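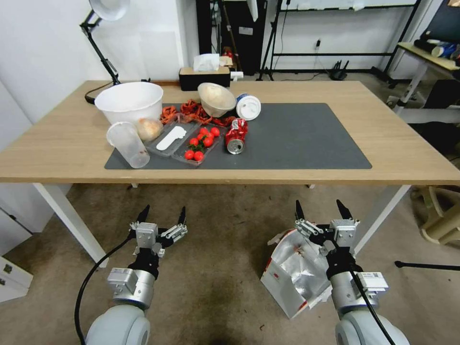

How to Save Seed From Cherry Tomatoes and Start It Indoors

By Cor Van Dijk
7 February 2025

You can grow good plants from tomatoes you already have in the kitchen. The seed is free, the work takes a few minutes a day, and most of the time goes to waiting. I have done it every winter since we moved to Generden, where the garden sits at 518 feet and the last frost comes later than the seed packets promise.

Read the whole page before cutting anything. The seed has to ferment and then dry, so the steps don't fit into one afternoon.

Choosing the fruit

Pick fully ripe tomatoes. They should be past the point where you would choose them for a salad - soft, deep in color, but not moldy or split. Seed from underripe fruit often looks fine and then fails to sprout. If the tomatoes you have are still firm, leave them on the counter for several days. They don't need sun to ripen, and the refrigerator slows them down.

The other thing to know is whether the variety is a hybrid. Seed from a hybrid will grow, but the plants can differ from the parent and from each other. Some will be good and some will be bland. An open-pollinated variety comes back much the same year after year, as long as it wasn't crossed with a neighbor. My own is called Lellico, a small red cherry that a neighbor passed over the fence. Store tomatoes are usually hybrids, and the label won't say so. Try them anyway if you have room for a surprise.

Two or three tomatoes of one variety will give more seed than most households can use.

What you need

A small glass or jar
A sharp knife and a spoon
A fine strainer
A ceramic plate
Paper envelopes and a pencil
Seed-starting mix
Small pots or cell trays with drainage holes
A grow light or a plain LED shop light

Getting the seed out

Cut each tomato across the middle, not from stem to tip. That opens all the seed pockets at once. Squeeze the halves over the glass and use the spoon for whatever stays behind. You want the seeds and the jelly around them. Bits of flesh don't matter, they float off later.

Add a splash of water, enough to cover, and stir. Lay a piece of paper towel over the top and hold it with a rubber band. It keeps fruit flies out and lets air in. Write the name of the variety on the glass right away, especially if you are doing more than one.

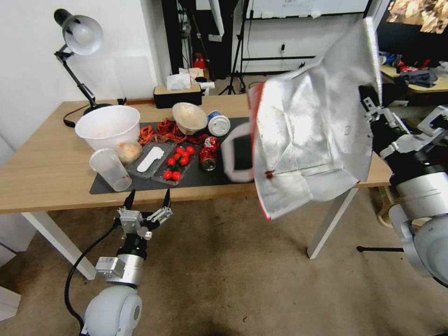

Fermenting breaks down the jelly coat, which would otherwise hold back sprouting. Leave the glass somewhere at room temperature and out of direct sun, and stir it once a day. It will smell. I keep mine on the workbench in the back hall, where I can check it morning and evening. Good light helps when you check, and a jointed desk lamp like the one at the back of the table, with the white dome shade, is handy for it. Bend it low and look from the side. You are looking for a thin scum on top and seeds that have dropped to the bottom. Don't plan on using a lamp like that for the seedlings, though. The light falls on too small an area and the plants lean toward it.

In a warm kitchen the seed is ready after 2 days. In a cool room allow 4. Don't let it go past 5, or the seeds may begin to sprout in the glass. If you see small white tips poking out, rinse them at once and plant them, or throw them away. They can't be dried again.

Rinsing and drying

Fill the glass with water and stir hard. Wait for the good seeds to sink, then pour off the scum, the pulp and anything floating. Do this again until the water stays clear. Tip the rest into the strainer and rinse it under the tap, rubbing lightly with a fingertip.

Knock the seeds out onto the plate and spread them in one layer. Paper towels and newspaper look like the better choice, but the seeds glue themselves down and you end up tearing the paper apart to free them. A coffee filter works if you don't have a spare plate.

Move the seeds around with a finger twice a day so they don't set in clumps. Keep them away from the oven, the radiator and the hair dryer. Heat kills seed well before it feels hot to your hand. A week in a dry room is normally enough.

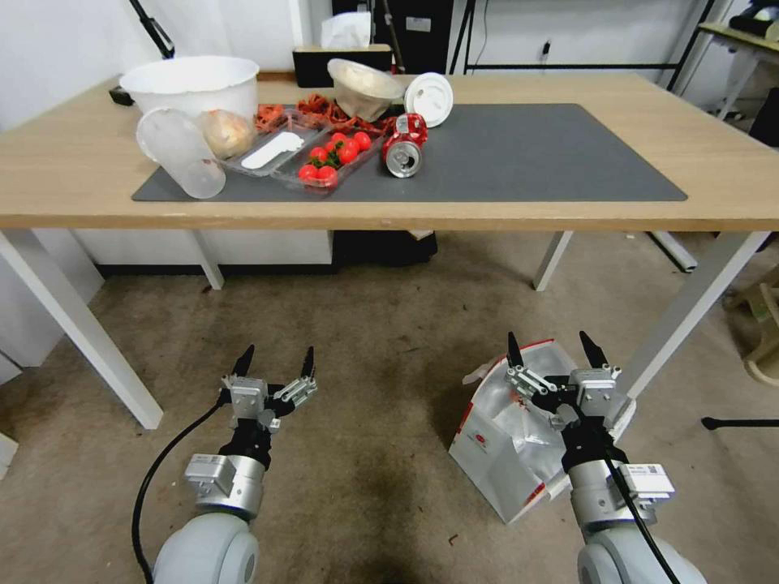 When a seed snaps instead of bending, the batch is dry. Put it in a paper envelope, write the variety and the year, and put the envelope in a jar with a lid. Kept cool and dark, tomato seed stays good for several years. I still have some from a December batch that I dried too close to the wood stove, and none of that one came up, which is how I learned about heat.

Testing a batch

If you aren't sure about your seed, test it before you give it space. Fold ten seeds into a damp paper towel, slip the towel into a plastic bag and leave it on top of the refrigerator. Look after a week. If half or more have sprouted, the batch is worth sowing. If fewer have, sow it thickly or start over. Sprouted seeds from the test can be planted if you lift them with tweezers and don't break the root.

Sowing

Count back six to eight weeks from your last frost date. Sowing earlier gives you tall, thin plants and a crowded windowsill.

Dampen the seed-starting mix before it goes into the pots. Dry mix sheds water, and you will wash the seed into the corners trying to wet it later. I use Cladent fine mix from Groen, the garden shop on our main road, but any light mix without bark pieces will do. Garden soil packs down too hard and brings weeds with it.

Fill the pots, tap them on the table and top them up. Put two seeds in each, a quarter inch deep, cover and press gently. Mark every pot. Pencil lasts on a plastic label, and most pens don't.

Cover the pots with a clear lid or plastic wrap and put them somewhere warm. Light doesn't matter at this stage. Check every day, and take the cover off as soon as you see green. Leaving it on is the usual cause of seedlings that fall over at the base.

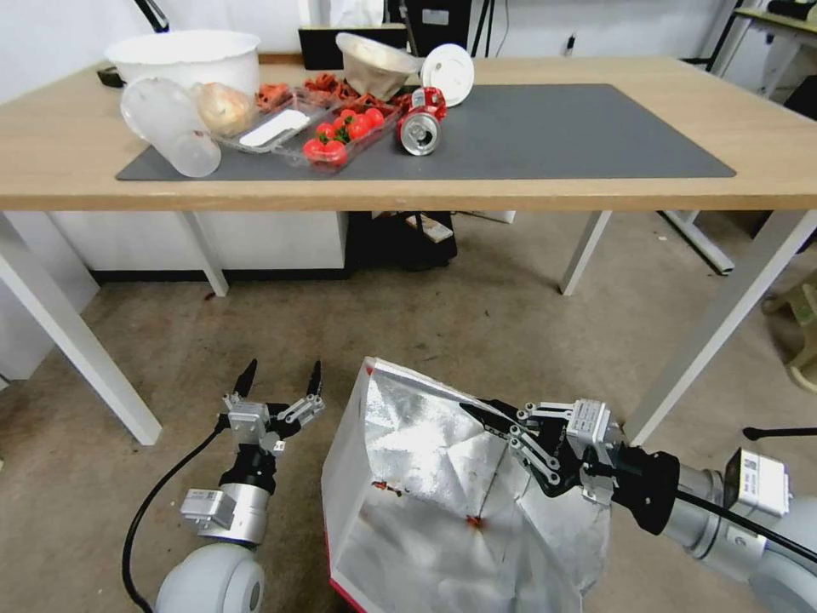
Cherry tomatoes in a clear plastic container.

Light and water

Hang the light a few inches above the leaves and raise it as the plants grow. Run it fourteen to sixteen hours a day on a timer. A south window alone is rarely enough in February, and on cloudy weeks it isn't close.

Water from below. Set the pots in a tray, pour in a little water, and tip out what is left after half an hour. The surface should dry slightly between waterings. If you see green film or tiny black flies, you are watering too often.

When each pot has two seedlings, snip the weaker one with scissors. Pulling it disturbs the roots of the one you want to keep.

Brush your hand lightly over the tops once a day, or run a small fan on low. It makes the stems thicker.

Moving up

Move the plants to bigger pots once they have two sets of true leaves, the jagged ones that come after the first smooth pair. Hold them by a leaf and never by the stem. Set them deeper than they were, up to the lowest leaves. Roots will form along the buried part.

Start feeding a week after that, with liquid fertilizer at half the strength on the bottle.

Hardening off

Plants raised indoors burn outside if you rush them. Begin with an hour in the shade on a mild day and add a little each day. Bring them in at night. By the end of the second week they can stay out, provided nights are above 50 degrees. Pick a cloudy day for planting if you get one, and water the holes first.

We use cookies to remember your settings. By continuing to read this site you agree to their use. Accept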